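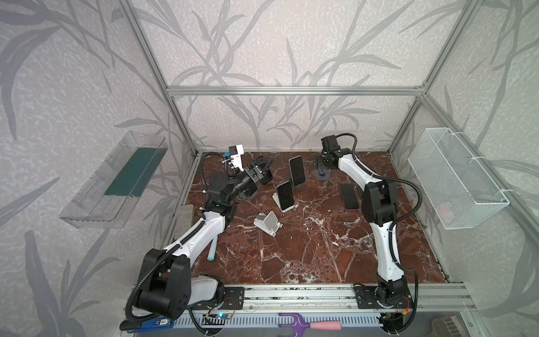
I do this check on the guest flat at Narden twice a year, once in June and once when the summer bookings tail off, and I write my comments straight onto the list so that whoever does it next can see what I was grumbling about! The walls take longest. A pale grey paper with big darker leaves all over it is lovely to live with but a pain to inspect, as a hairline crack can run along a stem and you'd never spot it from the doorway. So get up close, use a torch held flat to the wall, and go slowly.

Checked: 27/08/2025
By: me, with Umut Dursun holding the ladder (and the biscuits)

1. Walls and ceilings
Cracks: one over the bedroom door, same length as last time. Pencil mark still sits at the end of it. OK.
Damp: musty patch behind the wardrobe. Pulled it out a hand's width and left it there. LOOK AGAIN.
Lifting seams: two in the hall, stuck down with the Coste paste. OK.

2. Smoke and heat alarms
All pressed, all horribly loud. The hall one is dated on the back and has a good while left, but the kitchen heat alarm is past its date and I've ordered another from Urnance. REPLACE.
Umut says we should write the dates on the front in marker pen. Ugly but sensible, so I did it.

3. Electrics
Sockets: the one by the kettle wobbles in the wall. I haven't tightened it, I've taped it over and rung the electrician. NOT OK.
Extension leads: found one under the rug again. Rug up, lead gone, stern note in the guest folder.
Meter cupboard: clear apart from a hoover bag. Moved.

4. Hot water and heating
Bathroom basin tap ran at 39 degrees through the mixer, which is comfortable for hands. OK.
Boiler: Justance serviced it, job sheet number 833, copy in the drawer. OK.
Carbon monoxide alarm: tested, fine, dusty. Wiped.

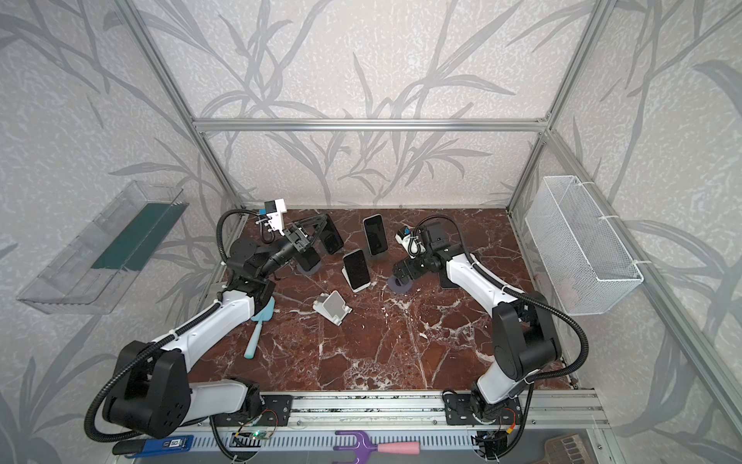
5. Worktops and tables
Marble: dark stone with white veins needs the same torch trick as the walls, because a vein and a crack look very alike until you run a fingernail across. A crack catches, a vein usually doesn't. Ours is sound. OK.
Edges: small chip on the corner nearest the window, sharp enough to snag a sleeve. Rubbed down, will fill it when I've got the right colour.

6. Windows and doors
Bedroom window restrictor loose, tightened. OK.
Front door closes by itself from halfway but not from a crack. Needs the closer adjusting and I always turn the screw the wrong way, so Umut's having that one.
Keys: spare set present, labelled, on the hook.

7. Money and follow-up
Spent so far: £130, mostly the alarm and the electrician's call-out.
Still to do: wobbly socket first, please, then the heat alarm, door closer and corner chip. Wardrobe wall gets another sniff in a fortnight.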